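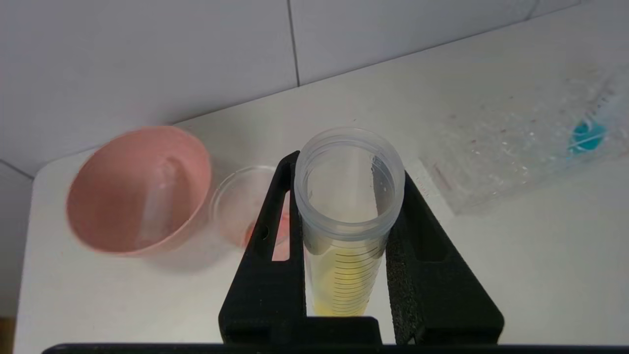

为塑料量筒说几句好话

我想替塑料量筒说几句好话，憋了很久了。

起因是上个月跟Lemlem Hailu吵了一架（算是吵吧，我们俩隔着一锅豆子汤，谁也没真生气）。她在一所小学带科学兴趣课，学校批了一笔器材钱，她打算全部换成玻璃的，理由是孩子们看见玻璃仪器会肃然起敬，会觉得自己在做真正的实验。我当场就急了。我说你让一群八岁的孩子肃然起敬干什么？你要的是他们把手伸出去啊！

那天晚上我没说服她，回家以后越想越多，于是有了这篇东西。我不是老师，也不是化学家，只在染坊里干过几年配色，后来一直断断续续带朋友家的孩子玩颜色水。偏见很重，先讲清楚。

先说量筒本身有多好看。大家一提好看的器皿总想到玻璃，想到那种透得像没有东西的壁。可塑料量筒那层淡淡的雾，我是真心喜欢的。光进去的时候走得慢一点似的，里面装一点浅黄的水，整个筒身都会跟着柔和下来，黄里头还会透出一丝绿。玻璃把颜色原样端给你，半透明的塑料会把颜色摊开，涂匀，像隔着一层薄纸看灯。一排刻度线横在上面，密密的，简直就是一把尺子卷成了管子。我小时候第一次看见量筒，心里想的就是这个：原来水也可以用尺子量！

这个念头到今天还让我激动。水是最没有形状的东西，倒在盘子里就摊开，倒在杯子里就缩起来，小孩子看着同一份水从矮胖的杯子换到瘦高的杯子，十有八九会说变多了。你怎么讲道理都没用。你把它倒进量筒，读一个数，倒出去，再倒回来，再读一个数，两个数几乎一样（总会挂几滴在壁上，挂的那几滴本身又是一个好话题），他的眉毛就会动一下。我见过很多次那种动眉毛。我觉得那就是科学课最值钱的一刻，而它需要的全部设备，就是一根有刻度的管子和一点自来水。

所以我的第一个主张是：量筒应该比显微镜更早到孩子手里。显微镜当然了不起，可是显微镜里的东西要先由大人调好，孩子凑上去看一眼，说“哇”，然后轮到下一个。量筒里的事是他自己干的。多倒了，是他倒的；洒了，是他洒的；读错了，待会儿颜色配出来不对，他自己就会发现。

第二个主张就是材料。给初学的人用塑料，放心大胆地用。

玻璃派的理由我都听过，有些我也承认。玻璃耐热，玻璃不容易被有机溶剂弄花，好的玻璃量筒刻度更细，用久了也不发黄。染坊里称染料母液，我自己也用玻璃。可是一堂颜色水的课，里面有什么呢？水，食用色素，也许加点盐或者糖。哪一样需要玻璃？

反过来看玻璃带来什么。玻璃带来一个站在孩子背后的大人，双手半举着，随时准备接。带来一连串的“小心”“慢点”“放下”“我来”。Lemlem自己讲过，她上学期的一节课，玻璃量筒只有两根，结果那节课成了排队课。孩子们学到的是怎么等。她讲的时候是当笑话讲的，我倒觉得这就是我的全部论据，只不过从她嘴里说出来了。

塑料量筒掉在地上，砰一声，捡起来，继续。那一声“砰”我甚至有点爱听。

顺便说说粗边。便宜的塑料量筒，口沿往往做得厚厚的，有的还带一圈圈的棱，讲究的人嫌它笨。我倒觉得这是最体贴的地方，小手湿了打滑，有个棱挡着，心里就踏实。器物的笨有时候是给人留的余地。我奶奶的搪瓷缸子也是这么笨的，用了一辈子。

然后是颜色。啊，颜色！

我坚决反对用清水上量筒课。清水的液面太难找了，大人都要眯眼睛，何况孩子。滴一滴黄，液面一下子就站出来了。而且一旦有了颜色，量就有了意义：三份黄一份蓝是一种绿，一份黄三份蓝是另一种绿，差别看得见。刻度不再是老师叫你读的东西，变成了你跟那个绿之间的约定。你要是想把昨天那个漂亮的绿再做一遍，你就得记数，没有别的办法。我在染坊里学会的也就是这么一件事，师傅把话说得很糙：颜色记在眼睛里会跑，记在本子上不跑。

Nahom Ayele的小女儿去年跟我玩过一个夏天。他们家厨房窗台朝东，上午光特别好，我们就在那儿摆开。我有一个本子专门记她配出来的颜色，从第一页“有点像青蛙”开始，到八月底停在第176号，名字叫“爸爸的旧车”。里面有好些重复的，有些根本就是灰水，可她每一个都量过，都写了几毫升黄几毫升蓝几毫升红。她爸爸后来问我，她怎么忽然愿意写数字了，以前写一行算术要哭的。我说她没在写算术呀，她在写菜谱。

说到这儿我得替“浪费时间”辩护几句。总有人（通常是站在门口看表的那种大人）觉得，配颜色谁不会，黄加蓝等于绿，一句话讲完，有什么好折腾一上午的。这句话我每次听到都想拉他坐下来。黄加蓝等于绿，是哪个绿？池塘的绿，豌豆的绿，旧邮筒的绿，药水的绿？你说出来的是一个词，她手里有几十种。而且色素瓶子里的蓝也未必是蓝，两个牌子的蓝放在一起，一个偏青，亮得发脆，一个偏紫，兑上同样的黄，出来的绿差得像两家人。这些一句话讲得完吗？

我另外很喜欢的一件东西是格子。小格子的透明托盘，管它原来是装什么的，放小管子小杯子再好不过。配好的颜色倒一点进去，一个挨着一个，就成了一排样本，能比较，能调换位置，能隔天再看。量筒是用来做的，格子是用来想的。没有格子，做完一个颜色就倒掉做下一个，脑子里只剩“刚才那个挺好看”。有了格子，孩子会自己退后一步，歪着头看，然后说这两个中间还缺一个。缺一个！没人教她，她自己看出来中间有个空位，然后回去量筒那里，把数字往中间挪。这就叫插值，大人上了好多年学才学到的词，她站在小板凳上就干了。

我还主张格子别急着填满。留些空的在那儿，人就老想往里添东西。填满的格子像交完的作业，空着一半的格子像一个还没说完的句子。 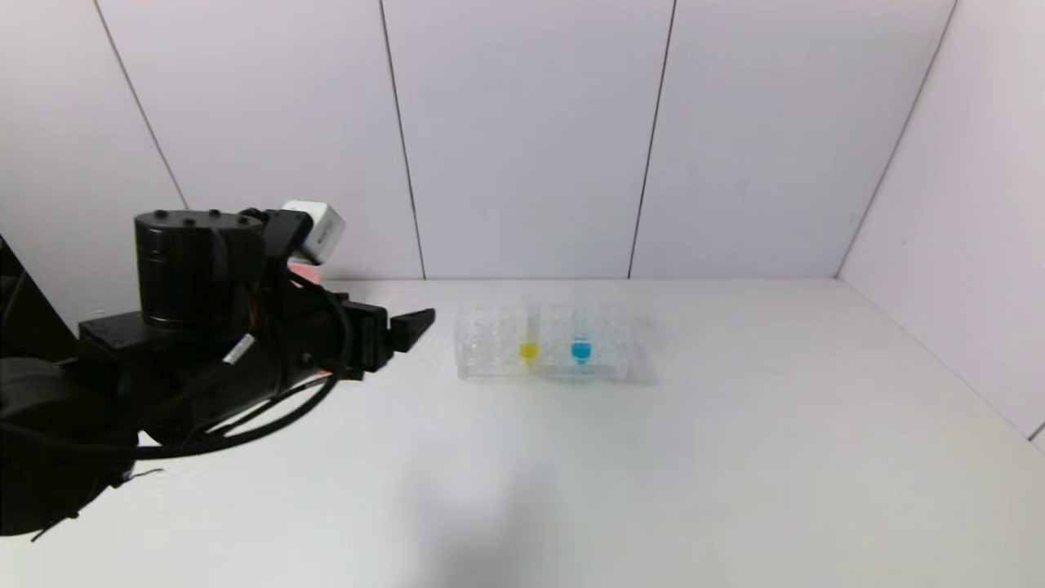
塑料量筒里的液面到底该怎么读？

量筒要放在平整的桌面上，不要拿在手里读，然后蹲下或者弯腰，让眼睛和液面一样高。装水时如果液面中间微微往下凹，就读凹面最低的那一点；不少塑料量筒里的水面几乎是平的，那就直接读那条平线。颜色太深看不清凹面的话，先稀释一些再量，或者在筒后面衬一张白纸。

我带孩子的时候会加一条土办法：读之前先把嘴闭上，深吸一口气，再看。倒完水的人总是兴奋的，兴奋的人读数偏高。这条没有任何科学根据，纯粹是我自己的经验，但很管用，尤其对我。

接着说白桌面。我对桌面有点执念。颜色水一定要在白的上面做，白桌子最好，没有就铺白纸，铺一块白瓷砖也行。木头桌子上看黄色，看见的是木头加黄色；花桌布上看蓝色，那简直是在欺负蓝色。白桌面还有个好处，洒出来的每一滴都看得见，孩子自己会去擦。我从来不催他们擦，桌上的斑点够多了，他们自己就嫌弃了。食用色素沾在有些白台面上时间长了会留印子，所以抹布要放在手边，别放在水池那边，走过去那几步就够人把这事忘掉。

其余的东西，一概从简。碗要有两个，一个装清水一个倒废水，颜色鲜艳的塑料碗就很好，一红一白，不会弄混（弄混过的人会懂我为什么强调这个）。一次性的透明小杯子多备几个。滴管或者小塑料棒，用来搅。干净的塑料袋留一个，收工以后把湿的东西装进去拎走。就这些。我见过有人给孩子配齐了护目镜、白大褂、带卡扣的手提箱，箱子里每样东西都有自己的海绵坑，漂亮是真漂亮，打开一次要收半小时，后来就不打开了。

Lemlem听到这里大概又要反驳，她会说仪式感也是教育的一部分，孩子穿上白大褂整个人都站直了。我承认她看见过的东西我没看见过，她一个班那么多孩子，我一次顶多带两个。人多的时候，一件白大褂可能真的能让屋子安静下来。我只是想说，站直了以后呢？站直了以后还是要弯下腰去读那条线的。

再谈一个我跟很多人意见不同的地方：量筒该买多大。玩具套装里的量筒经常小得可怜，十毫升，细得像根笔，倒进去一半倒在桌上一半。孩子倒水的动作是大的，从肩膀开始的，你给他一根细管子，等于叫他用扫帚写小楷。我喜欢高高大大的，口要宽，装上小半筒水就已经有模有样，一眼看得清高低。精细的事以后再说，等手稳了，自然会想要更细的刻度，那时候他会自己来问你，有没有一格小一点的。这句话我等到过，等到的时候高兴得差点把碗打翻。

大量筒还能玩分层，这个我必须提。糖水浓的在下面，淡的在上面，各染一种颜色，顺着壁慢慢地、慢慢地倒，两种颜色就一上一下地待着，中间有一小段说不清的过渡。矮杯子里做也行，可是看着不过瘾，高筒子里做，那条过渡带就像傍晚的天。放上一阵子，它会一点一点糊开。孩子第二天跑来看，发现变了，问是谁动过，谁也没动过，就讲到扩散了。刻度这时候又有用了，昨天那条分界在哪一格，今天在哪一格，写下来。你看，还是那把卷起来的尺子。

（糖水一定要提前搅到完全化开，等它清了再染色。我有一次着急，底下沉着一层没化的糖，孩子非说那是第三层，我辩不过他，就记成第三层了。）

有人会问塑料的事环保不环保。这个问题问得对。我的回答是，用得久的东西我不心疼。我手上最老的一根塑料量筒是染坊关门时拿回来的，身上已经有点发乌，刻度磨掉了几条，我拿记号笔描过，照样每个星期都在用。真正叫我难受的是那种玩一次就散架的套装，盒子比内容大三倍。单买一根结实的量筒，加上厨房里本来就有的碗和杯子，比什么套装都省。装过色素的小杯子也别用一次就扔，冲干净倒扣着，能用到开裂。当然，做实验的家什就别再拿去喝水了，另外收一个地方，这一点要跟孩子讲死。

最后这件事我本来不想写，Lemlem说如果不写她就不承认我这篇文章是公平的。上星期她让我去她课上待了一回。她弄来了新的玻璃量筒，也留了旧的塑料的，两种混着摆，让孩子自己挑。我站在后面，心里暗暗替塑料加油，像看球一样。

结果呢，先冲上去的那几个全拿了玻璃的。我脸都绿了（哪个绿？偏黄的那种）。可是过了一会儿，要往里倒水、要端着走到窗口去看、要递给同桌的时候，塑料的那几根就在教室里到处走了，玻璃的还留在桌子中间。有个男孩把塑料量筒举到头顶对着灯看，黄水在里面晃，他张着嘴看了好久。玻璃的那根，老师肯定不让他这么举。

下课以后Lemlem说，那就一半一半吧。我说再给我多两根塑料的。她说再说。我们现在还在谈这个，下回去她家喝汤，我打算把那本颜色本子带上，翻到“有点像青蛙”那一页给她看。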